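# Relatório de projeto: software de controlo para arrumação de objetos com um humanoide

Autoras: Ona Koppel e Zane Ots
Orientação: Hilde Vermeulen
Agosto de 2018

## 1. Objetivo

O trabalho consistiu em ligar três módulos que já existiam em separado: a perceção (Iltosik), o planeador de movimentos (Evell) e o controlador de corpo inteiro. A tarefa de referência é aproximar-se de um móvel baixo, inclinar o tronco, colocar a mão sobre o tampo e regressar à postura de pé sem perder o equilíbrio.

O controlador corre a 200 Hz. O planeador corre a 5 Hz e envia apenas os alvos da mão e do tronco. A interpolação é feita do lado do controlador. 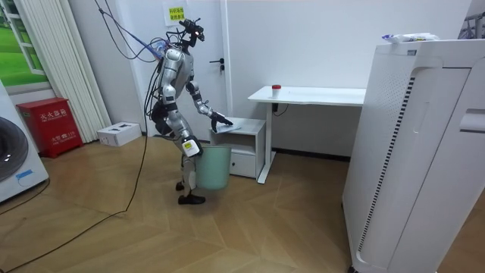
*Figura 1. Postura inclinada, com a mão no tampo do móvel.*

## 2. Controlo

A primeira versão tratava o contacto da mão como uma perturbação. O controlador tentava compensá-la com a anca e o tronco oscilava. Passámos a declarar o contacto como um terceiro apoio, com um limite de força de 40 N, e a oscilação deixou de aparecer nos registos.

A passagem entre dois e três apoios é feita por uma máquina de estados. O estado muda quando a força estimada no pulso ultrapassa o limiar durante várias amostras seguidas. Com uma só amostra havia falsos contactos no arranque do braço.

## 3. Perceção

O Iltosik recebe a imagem da cabeça e devolve planos de apoio e objetos pousados neles. As superfícies brancas diante de paredes brancas foram o caso mais difícil: a profundidade fica com falhas e o contorno do tampo é cortado cedo demais. Acrescentámos um passo que prolonga o plano até à aresta detetada na imagem a cores.

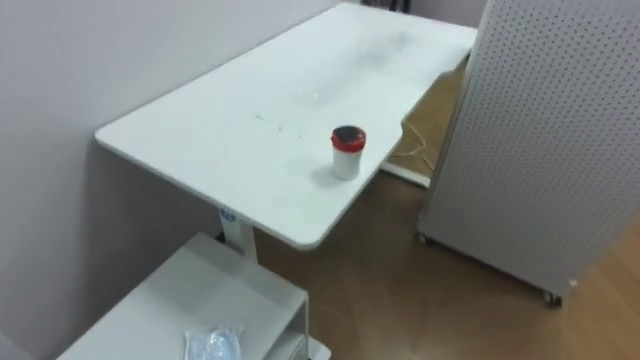 *Figura 2. Secretária branca com um recipiente de tampa vermelha, vista da cabeça.*

O recorte curvo do tampo obrigou a outra alteração. O módulo aproximava cada superfície por um retângulo, e o planeador aceitava pontos de apoio onde não há mesa. Agora é guardado um polígono e cada alvo da mão é verificado contra ele.

## 4. Planeamento e registos

O Evell procura primeiro a posição dos pés e só depois a trajetória do braço. Quando a segunda procura falha, volta à primeira com uma penalização na posição rejeitada. O conjunto de registos tem 2095 trajetórias planeadas, repetidas em simulação a cada alteração do código. O guião de repetição está na pasta `tools/replay` e aceita um ficheiro de configuração por ensaio.

A passada foi tratada à parte. O planeador de passos não conhece o braço, por isso a mão é mantida junto ao corpo até o pé assentar.

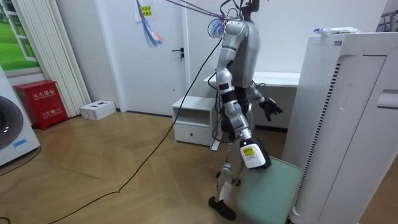 Priit Jankauskaitė discordou desta separação na revisão de julho: manter o braço parado durante a passada simplifica o código, mas desperdiça tempo e esconde os erros do modelo de massa, que só aparecem quando os dois se movem juntos. Propôs que o braço passasse a ser incluído no cálculo do centro de massa previsto, mesmo com o alvo da mão fixo.

A proposta foi implementada num ramo à parte e ainda não passa em todos os testes de repetição.

## 5. Trabalho por fazer

- Juntar o ramo do centro de massa ao principal.
- Substituir o limiar fixo de contacto por um valor estimado no arranque.
- Documentar o formato dos polígonos trocados entre o Iltosik e o Evell.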